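How to Flatten Rolled Posters and Old Maps at Home

I love old paper maps. My friend Yvette Grewal got me hooked when she handed me a tube of hiking maps from the Lakdale area, and every single one had been rolled up tight for years. If you've ever tried to frame something like that, you know it snaps shut the second you let go! The good news is that most of them will relax with a little patience.

What you need

A clean, flat table you can give up for a few days
Plain blotting paper or white cotton rag paper
Two stiff boards bigger than your map
Heavy books

Step 1: Let it rest

Take the map out of its tube and leave it loosely rolled in the room overnight. Paper that has been in a cold attic or a dry closet is brittle, and this is when most tears happen (ask me how I know). June is my favorite month for this job, when the air has a bit of moisture in it.

Step 2: Roll it the other way

Wash and dry your hands. Lay a sheet of blotting paper over the map and roll the two together gently against the curl, around a wide tube. Wide is the key word – a skinny tube just makes a new set of creases. Hold it for a minute or two, then let it open by itself. Skip this step if the paper cracks or the ink flakes.
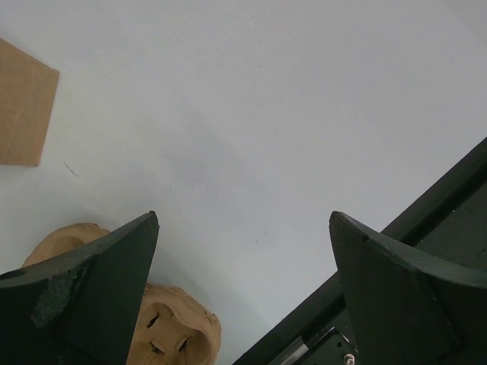
Step 3: Press it

Wipe down the bottom board and check for grit, which will leave dents. Then stack it up: board, blotting paper, map, blotting paper, board. Spread the books evenly on top, starting from the middle. I use a set of encyclopedias that I bought for the pictures and have never regretted.

Step 4: Wait, then wait some more

Three days is fine for a modern poster. Heavier paper can take two weeks, and I swap the blotting paper halfway through. My 234-page road atlas had a fold-out that needed almost a month, but it looks wonderful now!

If the corners still lift, put everything back for another few days. Never iron a map with a glossy coating, and take anything rare or valuable to a paper conservator before you try any of this.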